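ok so week two of seeing someone for my jaw. I grind at night, always have, and my dentist finally gave up on me and said try the manual therapy people over at Psarras

first visit was mostly her hands on my neck and ribs?? I kept wanting to say um, the jaw is up here

homework is dull. tongue on the roof of my mouth, teeth apart, slow breaths, twice a day. I set a phone alarm for it and have ignored it since Thursday, oops

clicking on the left is still there but I can eat a bagel again! huge for me

next one's in August, 30 minutes instead of 48. if anybody's had this done for grinding, did it last? tell me everything

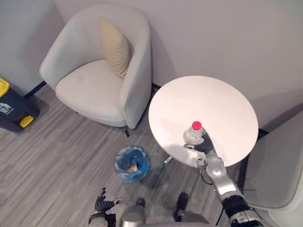

armchair, pillow, water bottle. goodnight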